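The critic from the Wultgate paper had been told to wear flat shoes and bring an open mind. Knut Kuhlmann wore the shoes.

He was one of 18 people standing in the lobby of the old Gagnon department store on a Wednesday evening, waiting for the premiere of *Erora*, a dance piece in 4 movements and, according to the program, 498 breaths. The program did not say whose.

"We begin in Handbags," said Clotilde Barbier, who had choreographed it, and who was also taking coats.

They began in Handbags. Loïc Boyer lay face down on a glass counter for a while. Then he rolled off it, very slowly, the way a sock leaves a radiator, and the audience followed him to the escalator, which had been out of service since the store closed. He went up it backward on his elbows. Kuhlmann wrote *elbows* in his notebook and underlined it, and found when he looked up that he was alone with a woman in a gray raincoat who had dropped her glove.

"Did we lose them?" she said.

"I think they turned left at Bedding."
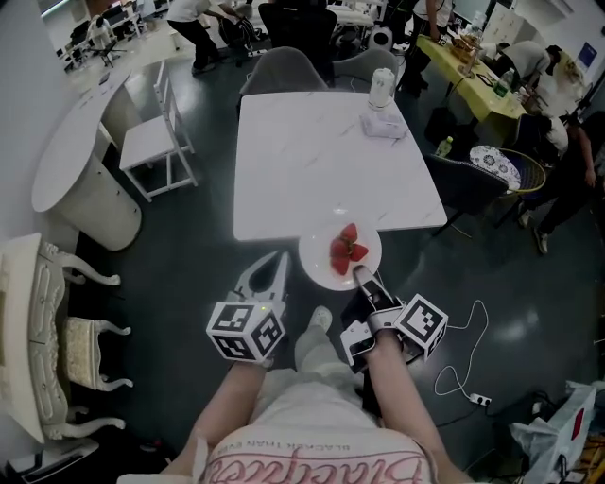

They tried Bedding. A cello was playing somewhere, or possibly a freight elevator. In Men's Formal they came across Toshio Minami standing motionless between two mannequins, one arm raised, his face full of a terrible patience. Kuhlmann watched him for several minutes. He wrote *grief?* and then *retail?* and then a sentence about the body as inventory that he was privately very pleased with.

"Are you the audience?" said Minami, without moving his mouth much.

"Some of it," said Kuhlmann.

"I'm supposed to start when they come in. There's supposed to be a crowd."

The woman in the raincoat said they could stand farther apart, if that would help. Minami thought it over. It did seem to help. He lowered the arm, took a breath that must have been somewhere in the high three hundreds, and danced for them down the whole length of the department, past the tie racks and the fitting rooms, his shoes squeaking on the turns. He was wonderful. Kuhlmann forgot to write anything down. At the end Minami folded himself onto a shelf meant for sweaters and pulled his knees in until he fit. 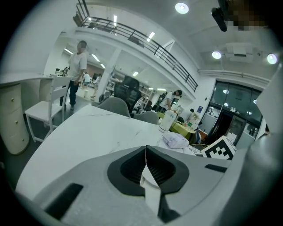 "That's my part," he said from the shelf. "You should go on to Garden Furniture. It all comes together in Garden Furniture."

It had come together without them. When they got there the others were already clapping, and Aurélien Lefèvre, in a bathing suit and a great deal of talc, was bowing from a hammock. Clotilde was crying. Several people told Kuhlmann that the last ten minutes had changed the way they thought about their mothers.

"You saw it, of course," Clotilde said, holding both his hands.

"I saw a great deal," said Kuhlmann.

He filed 194 words by midnight. His editor at Cledemier Press, which owned the paper and was hoping to own less of it, cut the line about the body as inventory and kept the one about the shoes.

Minami called the next afternoon to ask if anyone had ever let the other sixteen into Men's Formal. He had waited on the shelf until half past ten, in case.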